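Home Organization, Unit 6: Clearing a Shared Table
Course handout, Rilmont evening program
Prepared by Eluned Foulkes

Read this before you come in. The reading is short and I'll assume you did it.

What we're testing

Most books on tidying will tell you that every object needs a home. I've taught this course long enough to doubt it. A home for an object is easy to declare and hard to keep up, especially on a table used by more than one person. The Pallik chapter in your packet says a family of four owns 2,000 things that need a fixed spot. I looked for where that figure comes from and found another book, which gives no source at all. Treat it as decoration.

So in this unit we work with a small lot of things on a plain white table and ask of each one: would anybody put it back? If you can't say who and when, you don't have a system yet. You have a wish.

The lot

A clear plastic water bottle, a pale green see-through bowl with a piece of red-orange pretend fruit in it, and a black mesh pen holder. A yellow bin goes with them. Samuel's checklist (page 2 of the packet) would have you sort these by category, and I'd like you to try that first so you can see how little it gets you. Drinks, kitchen, office, trash. Four categories for a handful of things, and the table looks the same as when you began. 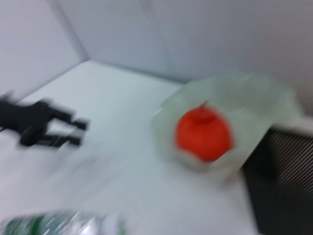 Now the bowl. Bowls are where tidying plans go to die. Put one on a shared table and it starts collecting: keys, a battery, the cap of a pen, somebody's receipt. The usual advice is to "give the bowl a purpose." Fine, but a purpose that lives only in your head doesn't stop anyone from dropping a key in it. My own view is that a bowl on a shared table should either be in use, with something in it that people want there, or go back in the cupboard. A bowl waiting for a job will be given one by whoever walks past next.

Pretend fruit is an odd case. Some students argue it counts as "in use," because it takes up the room and keeps the keys out. Others say it's one more thing to dust. I lean toward the second group but I've lost this argument in class before, and you're welcome to make me lose it again.

The bottle

Water bottles get treated as trash by tidy people and as property by everyone else. Before you move one, find out whose it is. If you can't find out, leave it standing at the back of the table until the end of the session, then ask again. I know this isn't what the packet says. The packet says to clear all drinks "without sentiment" -- I'd guess the author lives alone.

Write-up for the bottle: one line on who owns it, one line on where it goes if they've left.

The pen holder

Stand it upright before you decide anything else. A pen holder that leans gets ignored, and then the pens are all over the table. Test every pen on scrap paper. In the September group we went through a box of 42 donated pens and I threw out most of them. The Plulmont method has you keep "one pen per person plus one spare," and for once I have no complaint, except that it doesn't say who goes and buys the spare.

The bin

Keep a bin within arm's reach of the table while you work. I used to teach the three-box method (keep, move, toss) and dropped it. The middle box never got emptied. One bin, and everything else either stays or is carried to its place right away.

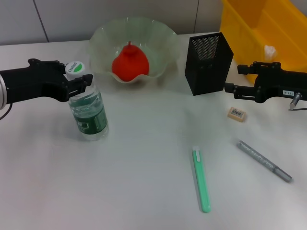 Caradog Ellis wrote back after reading a draft of this handout that I was being too hard on the middle box. In his house it works, he said, as long as it's small and sits in the way, on the stairs for instance, where you'd have to step over it. He also thought one bin was risky with a tired group, who will throw out anything at 9 p.m. that they can't name.

The second point is fair. I've added a bin check at the end: tip it out, look, put back what's trash. As for the stairs, please don't leave boxes on them.

For the next session

1. Pick one shared surface at home or at work. A desk only you use doesn't count.
2. Clear it once, using any method from the packet.
3. Leave it alone for two days. Don't remind anyone and don't put up a sign.
4. Write down what came back, and who brought it if you know.
5. Half a page on whether the method failed or the people did. I'll be suspicious of anyone who blames only the people.

Ilham Govindasamy has the spare packets. Hand in your write-ups on paper, with your name on them.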